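Does the Miminbridge Shuttle Get People Out of Their Cars?

Student project report, Transport and Society
Sohail Rizvi

When the Miminbridge shuttle started, council told residents it would take traffic off Berchtold Street and "change how the neighbourhood moves." I live two blocks from the Hirkier stop and I wanted to believe it. After a term of reading the council material and asking riders what they would have done without the shuttle, I don't think the claim holds up.

What council says

The one-page summary gives 814 boardings for the first full week of November and calls this 814 car trips avoided. A boarding is not a car trip avoided. Somebody who rides to the library and back is two boardings, and if that person used to walk, the saving is zero. The summary has no survey behind it that I could find, and my email asking for one got a reply thanking me for my interest in active transportation.

What I did

I rode the loop at different times and handed out a short questionnaire with one main question: if the shuttle had not been running, how would you have made this trip? I got 30 completed forms. That is a small sample and it leans toward people who were in a good enough mood to fill out a form for a student. I also missed the early morning runs, when commuters are likelier to be aboard, so my results may be unfair to the shuttle on that point.

What came back

Of the 30 riders, 14 said they would have walked. Most of the rest would have taken the regular city bus, which runs along the same stretch of Berchtold Street and costs money, while the shuttle is free. Only a handful named a car, and a couple of those meant a lift from a family member who was driving that way regardless.

One older rider told me the shuttle was the reason she still did her own shopping in winter. I take that seriously. It is a good argument for the service, but it is a different argument from the one on the posters, and it would probably lead to a different route. The Hirkier seniors' residence is a long uphill walk from the nearest stop.

The traffic count

Council also points to a counter near the Brerkness turnoff that recorded 646 fewer vehicles over the same week than the year before. The lane there was partly closed for water main work that month. Drivers I know were going around by the rink to avoid it. Without a count from the parallel street the figure tells us very little, and I would not have put it in a headline.

What I would want to see

A proper rider survey that includes the early runs, counts on both streets, and some honesty about who the shuttle is for. My instructor asked whether I was being too hard on a pilot. Maybe — but the pilot is being used to argue for a second route, and the second route should have to answer the same question I put on my form.
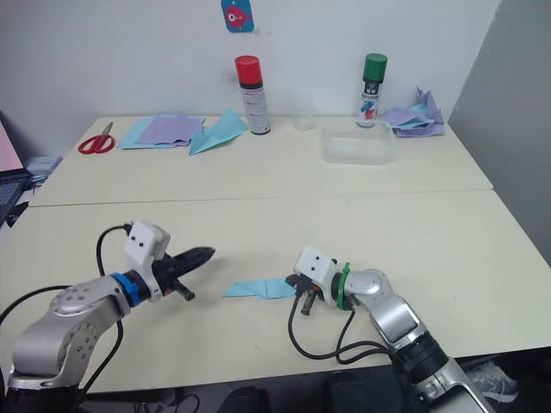 The cost side I have left out, as the budget lumps the shuttle in with snow clearing and I could not separate the two. If the next version of the summary splits them, somebody should redo this with a bigger sample.

Related reports
Who uses the Brerkness bike racks?
Parking near the Hirkier rink
Winter sidewalks on Berchtold Street

Last updated: 25 Nov 2024
Contact the student projects office | Copyright remains with the authors | Back to top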